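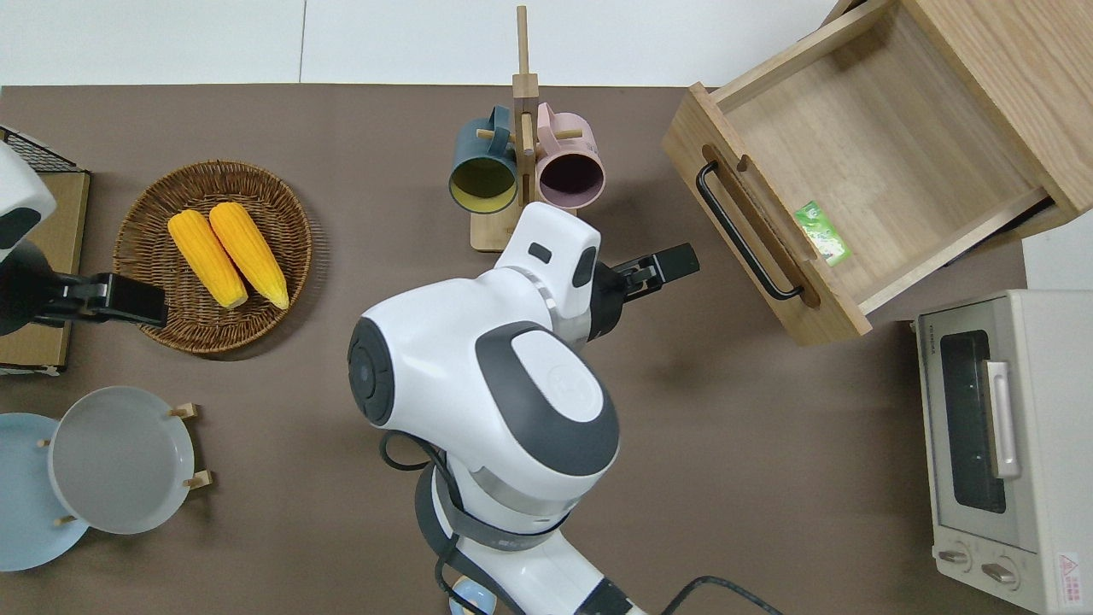

Gaveta de madeira aberta e cesto redondo de vime.

Korletey ganha dobragem portuguesa em março!

Última atualização: 4 de janeiro

É oficial, malta: a segunda temporada de Korletey chega em março e, pela primeira vez, com dobragem em português desde o episódio de estreia! O estúdio Clalell confirmou a notícia ontem à noite (eu já estava de pijama e gritei na mesma). São 7 episódios novos, mais compridos do que os da primeira temporada, e o genérico foi todo refeito, embora a melodia do assobio continue lá.

A realização volta a ser de Cecilia Ayaaba, e Seidu Odoi regressa à música. A grande novidade no argumento é Ho-yin Tsang, que escreveu aquele episódio do farol em Drirkurine que ainda hoje me deixa de lágrima no olho. Segundo o comunicado, a história retoma a viagem para norte logo depois da tempestade, portanto quem ficou pendurado com a ponte partida vai ter resposta depressa.

Sobre as vozes ainda se sabe pouco. O elenco português só será revelado com o trailer, e quem preferir o original continua a ter legendas.

Entretanto, a maratona da primeira temporada no nosso fórum já vai em 124 inscritos, que alegria! O Emmanuel Kashindye abre a conversa de cada episódio e a Aba Aryee está a juntar os desenhos de toda a gente para a galeria. Ainda dá para entrar: basta deixar o nome no tópico fixado. E por favor, spoilers da banda desenhada só na secção própria!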